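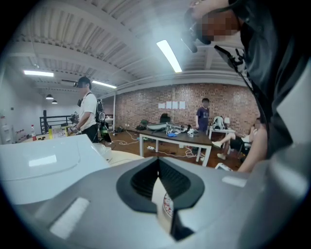

How often should you descale a kettle in a hard water area?

Every four to six weeks for a kettle that is used daily. If you only boil it now and then, every two or three months is enough. Go by what you see inside and don't worry too much about the date.

Limescale is the chalky layer left behind when hard water is heated. It won't hurt you, but it slows the kettle down, spoils the look of a cup of tea and can stop the lid or the filter sitting properly. The method below works for plastic, glass and stainless steel kettles. Check the booklet first if yours has a coated inside or a temperature dial.

What you need

White vinegar or citric acid
A measuring jug
An old toothbrush
A soft cloth
Fresh water for rinsing

Citric acid is the better choice if you dislike the smell of vinegar. It is sold as a powder in hardware shops and in the home baking aisle of bigger supermarkets. A small tub does several kettles.

Using citric acid

Fill the kettle halfway and boil it. Switch it off at the wall and lift it off the base. Add 2 level tablespoons of citric acid, a little at a time, as it will fizz. Leave it for 28 minutes or so, with the lid open and the kettle out of reach of children. Pour the water away and look inside. Loose flakes should come out with the rinse.

Using vinegar

Mix equal parts white vinegar and cold water, enough to cover the scale. Don't boil it. Vinegar steam is unpleasant and the mixture can foam up through the spout. Leave it overnight, empty it in the morning and rinse well. Malt vinegar will do the job too, but the smell hangs about for longer.

Cleaning the filter

Most kettles have a small mesh filter behind the spout. Some slide up, others unclip from the inside. Soak it in a cup of the same solution while the kettle is standing, then brush both sides with the toothbrush under a running tap. If the mesh is torn, replace it. Filters are cheap, though you may need the model number from under the kettle to get the right one.

Rinsing

Fill the kettle to the top with fresh water, boil it and throw the water away. Do this twice after citric acid and three times after vinegar. If you can still taste anything, boil it once more.

Stubborn scale

An old kettle may need a second round. Don't scrape the element or the floor of the kettle with a knife or wire wool. Scratches give new scale something to hold on to. A patch of brown staining under the scale on a steel floor can be rubbed with a damp cloth dipped in bicarbonate of soda.

Keeping it away for longer

Empty the kettle at night and leave the lid open. Boil only what you need. Filtered water from a jug helps a good deal, provided the cartridge is changed when it should be.

Never put the base or the flex in water. Wipe the outside with a damp cloth and dry it before you plug it back in.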